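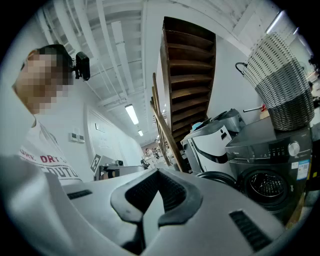

White T-shirt with red and black lettering.

September
By Man-lok Kwok

I have used the Clikik hand steamer for one whole summer now, and I think this is enough time to write something useful about it. I bought it with my own money. Before it I had a Trurell iron, a heavy one of 2000 watts, and I still have it, so in this review I will compare the two many times.

First, why a steamer. Most of what I wear is T-shirts, and most of my T-shirts have letters on the front. With an iron you must turn the shirt inside out, or put a cloth between, and if you forget, the print sticks to the plate. I forgot two times. One of the shirts was a present from my cousin and the letter R is still on my iron, a little bit, near the tip. I tried vinegar, I tried salt on paper, it does not go away completely.

The Clikik is 1000 watts, and according to my kitchen scale it weighs 462 grams with the tank empty. With water it is of course heavier, and after three shirts I feel it in my wrist. The handle is comfortable but a bit thick. My wife has smaller hands and she holds it with both when she does the curtains.

It heats quickly. I fill the tank, push the button, and by the time I have put the shirt on a hanger it is ready. The first seconds it spits some drops, so point it at the floor or the sink and wait for real steam. The manual mentions this on the last page, in my opinion it should be on the first.

Now the results. On a thin cotton T-shirt it works very well. I pull the bottom of the shirt with one hand, move the steamer slowly from the top down, and the folds go out. For printed parts I steam from the inside, with the head a small distance from the cloth. None of my prints has cracked or become sticky this summer. The old ones that were cracked already are still cracked, naturally.

On thick cotton it is slower, and I am less happy. A heavy shirt which dried badly on the line needs two or three passes, and the hem stays wavy. Collars are also difficult. If you want a really flat collar you need to press it against something hard, and for that the iron is better. Linen I gave up. I did one pair of linen trousers and afterwards took out the Trurell and did them again.

The tank is small. I get 8 minutes from one filling if I do not hold the button all the time. For me it is enough for the shirts of the week, but for a family I would look for a bigger one. The tank comes off with a click, and it has a rubber stopper which is too tight – I open it with a teaspoon.

About the water: ours is hard, and in the second month I saw white spots on a dark shirt. They brushed off when dry, but I did not like it. I changed to distilled water and the spots stopped. There is a cleaning program, where you fill it with water and vinegar and let it steam outside. The smell is strong, do it on the balcony.

The cord is long enough to go from the socket behind our bedroom door to the window. It does not turn at the base, so after some time it is twisted and you have to let the steamer hang and unwind itself. Let it cool before you do this.

In the box there is also a brush for wool and a glove. The brush I used on a coat and it was fine, it lifted the hair of the cat. The glove is too thin. You can feel the heat through it very fast, so I keep using an old oven glove.

My friend Ngaio Tamihana has the Skallis, the one that stands on the floor with a pole. I borrowed it for one afternoon. It has much more steam and the thick cotton came out better, but it takes the place of a chair and we have no such place.

What I like: light for the bag, quick, kind to prints, easy to fill once the stopper is open. What I like less: spitting at the start, weak on linen and collars, the glove, the cord.

I would buy it again for T-shirts and for travel. If you wear dress shirts every day, keep your iron and spend the money on a good board cover. Mine needs a new one too.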